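Section 4. Recording your first batch of demos

By now you've got the simulator running and the arm answers when you nudge the controller. Good! This is the part of the guide where we start collecting examples, and it's the part I like best. I wrote it after a long April of doing it the slow way, and Kuldeep Grewal has since gone through it and taken out the steps that only worked on my machine.

I'll use the knife task from the Narnier set all the way through. The arm has to pick up the knife, carry it over the table and put it down flat next to the pen. You can swap in your own task later, the buttons stay the same.

4.1 Before you press record

1. Open Huncombe and load the tabletop scene. Wait for the status light in the corner of the window to turn green.

2. Pick your two views: the wrist view and the room view. Both get saved with every demo.

3. Type your operator name. Please use the same spelling every time (I was three different people for most of a week and sorting that out was no fun).

4. Set the task line. Ours reads "put the knife next to the pen." Keep it short and keep it in plain words. The learner reads this line along with the pictures, so a typo here gets learned too.

5. Press Shuffle. Objects get new positions, and sometimes a new object comes in from the library.

Note: Shuffle doesn't check for good taste. You'll get big things next to small things and lumpy things right behind the one you need. Leave them in unless the task can't be done at all.

4.2 The grasp 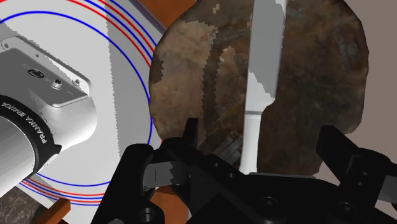 Most of your bad demos will come from the grasp, so take your time with it. I drive with the wrist view large and the room view tucked in a corner, and I swap them once the object is off the table. Line up on the part you want to hold before you think about closing anything. With the knife standing upright between the two fingers like this, and that big brown lump filling the view behind it, it's very easy to judge your distance from the lump by mistake. Watch the handle and the inner faces of the fingers and let the rest go blurry in your mind.

6. Press Record. You'll hear a click.

7. Move toward the knife in one smooth go. A small correction near the end is fine, and I'd even say it's good, as the learner needs to see how you fix a miss.

8. Close the fingers and hold still for 2 seconds. This pause makes the grasp easy to find when we cut the demos into pieces.

9. Lift straight up before you go sideways.

Caution: Don't stop and restart in the middle of a grasp. Huncombe glues the two parts together and you get a jump in the arm's path. If you need a break (phone, doorbell, sneeze), press Discard and do the whole thing over.

If the fingers pass right through the object, your physics step is set too large. Go back to Section 2 and lower it. I lost an entire evening to this, and all of those demos had to go.

4.3 Carry and place

10. Swap to the room view as soon as you're clear of the table.

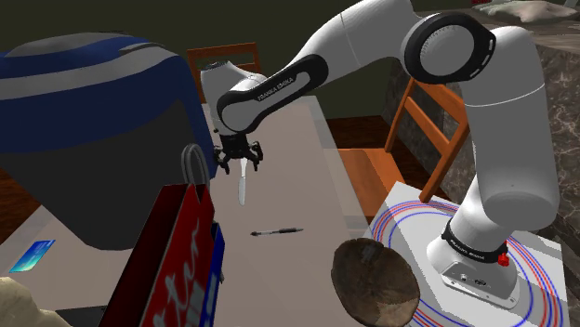 11. Carry at an even speed. New operators tend to rush the middle because nothing is happening there, and then the learner rushes it too and swings wide.

12. Stop over the spot, turn the wrist if you need to, and come down slowly.

13. Open the fingers, back straight off, and press Stop once the arm is still.

14. Mark the demo Good, Messy or Failed. Be a little strict! Messy means the job got done but you wouldn't want it copied. Failed ones are kept in their own folder, and Tamunoemi Isah uses them to train the checker, so please don't delete them.

Note: The room view moves a bit each time you shuffle. We want that. Don't drag it back to your favorite angle.

4.4 How many, and how often

For one task we aim for 3,000 Good demos. With two people taking turns it goes faster than you'd think, though I wouldn't record for more than an hour at a stretch. My hands get lazy and every path starts to look the same, and a pile of twins doesn't teach the learner much. Huncombe will let you store 4,000 demos per project folder, so there's room for the Messy ones as well.

Try starting from different sides. Grab a little higher on the handle, then a little lower. If you notice you always come in from the left, spend the next batch coming in from the right.

15. When you finish a batch, press Export and choose the Golport format. Leave "compress depth" unchecked.

16. Open one exported demo and play it back at normal speed. Check that the task line matches what the arm does and that both views are there.

If playback shows only one view, close the player and export again with the room view selected. Section 5 covers trimming and what to do with demos that run long.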